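Home | Buildings | Forms | Archive | Contact

SKULMONT BUILDING, THIRD FLOOR — FALL WALK-THROUGH
Oct 28, 2018. Checked by Melquiades Zamudio

1. Exit signs lit. PASS. One flickers by the elevator. I am told it has been "reported." It was reported last year too.

2. Fire extinguishers tagged and in date. FAIL. Unit 889 has a tag with initials and no month. I don't accept initials as a date.

3. Stairwell doors close on their own. PASS on the north side. The south door needs a shove. Vandwood says it was adjusted in the spring — I would like to see the work order.

4. Exit paths clear. FAIL. 8 boxes of Skirkell brochures outside Room 73. Moved while I stood there, so expect them back.

5. Smoke detectors tested. NOT VERIFIED. The panel log shows every one tested within the same minute. Somebody walks very fast.

6. Extension cords. FAIL. Three in permanent use, one under a rug. Remove by November.

7. Office furniture steady, no splinters or sharp corners at hip height. PASS WITH COMMENT. The desks are heavy and won't tip, but the front-left corner comes to a point. The supplier calls this style "safe for busy offices." Based on what?

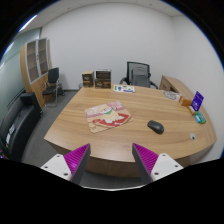

Azucena Arellano wrote back that corner guards were tried on the second floor and had peeled off within weeks, and that she would sooner turn the desks than buy more guards. Fine, as long as turning them doesn't narrow the walkway. Measure first.

8. First aid kit stocked. PASS. Burn cream expires in November.

9. Evacuation map matches the floor. FAIL. It still shows the Zepeda suite, and a door that is now a wall.

Recheck items 2, 4, 6 and 9. I'll want to see them myself — an email saying "done" won't close them.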